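Livalow Property Inventory Software: Review After One Letting Season
Innes Sutherland
April 19, 2026

Livalow is a subscription tool for producing check-in and check-out inventories on furnished rentals. I have used it on the Skenstead apartments since October, replacing a spreadsheet and a shared photo folder. The test covered 123 inspections, all done on a mid-range phone with the reports finished later on a laptop.

Setup

Each property is built from rooms, and each room from items. You can start from a blank record or from one of the supplied templates. The furnished two-bedroom template is usable with light editing, although it assumes a separate utility room and a bathtub. Deleting a room from a template also deletes its meter readings if they were filed there. The warning message does not mention this.

Import from a spreadsheet works if the column headings match exactly. I brought in 2296 item lines. Dates came through in the wrong order until I changed the region setting, which sits under Billing.

On site

The phone app runs offline and syncs when it finds a connection. In a basement unit with no signal it kept every entry and uploaded them from the street. Condition is picked from a five-point scale, with a free text field limited to 800 characters. That limit is enough for a worktop or a sofa. It is tight for a hardwood floor with several separate marks, and the app gives no running count, so the text simply stops.

Photos attach to the item and carry the time of capture. They cannot be moved to another item afterward; they have to be deleted and taken again. Close shots keep enough detail to support a wear note.
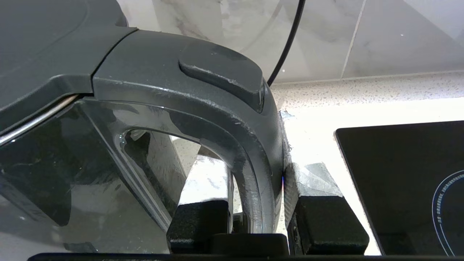
Dark gray handle with faint scratches and smudges.

Compression is set to Medium by default. I changed it to Low for kitchens and left it alone elsewhere.

Reports

The finished report is a PDF with a contents page, a signature block and photos either inline or in an appendix. Inline is easier to read but produces a much longer file. The comparison report puts check-in and check-out entries side by side and is the main reason to pay for the product. Items added partway through a tenancy appear at the end with no room heading — an odd choice, and one support confirmed is intended.

Tenants sign through an emailed link. Comments they add are locked to the report and cannot be edited by the landlord.

Compared with Tukby and Quan

Tukby has a faster phone app and weaker reports, with no side-by-side view. Quan handles deposits as well as inventories, but its item lists are fixed and will not suit anyone with mixed furniture. Livalow sits between them on price for a single user. A second user doubles the cost.

Rating: 4 out of 5. One point off for the photo handling and the meter reading fault.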